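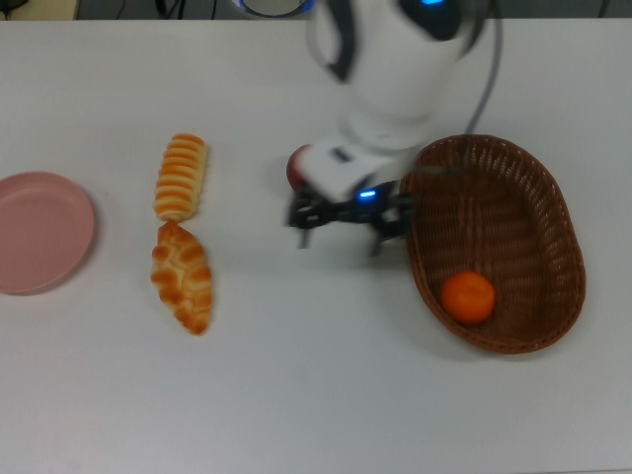 Unit 4. Product review: the Findstead tabletop arm kit

Instructor: Nermin Karaca
February 2021

The kit on offer has an arm, a two-finger gripper and a box of practice food. Stulusach sells it to schools and rents it by the term. The setup guide runs to 145 pages. Read chapter 2 only.

Points to cover in your review:
Setup and cabling
Gripping round items, such as the orange in the basket
Gripping long or ridged items, such as the bread
Cost of rental against purchase

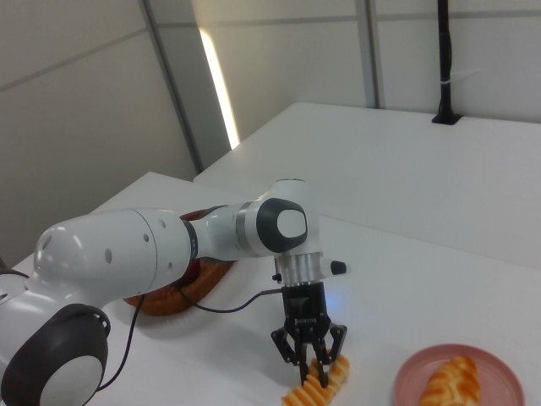

Fig. 2. Gripper fingers just above a striped food piece, croissant on the pink plate.

Watch where the cable lies when the arm turns. Note any slips in your log.

Reviews are limited to 700 words. Hand them in to Kofi Atinga.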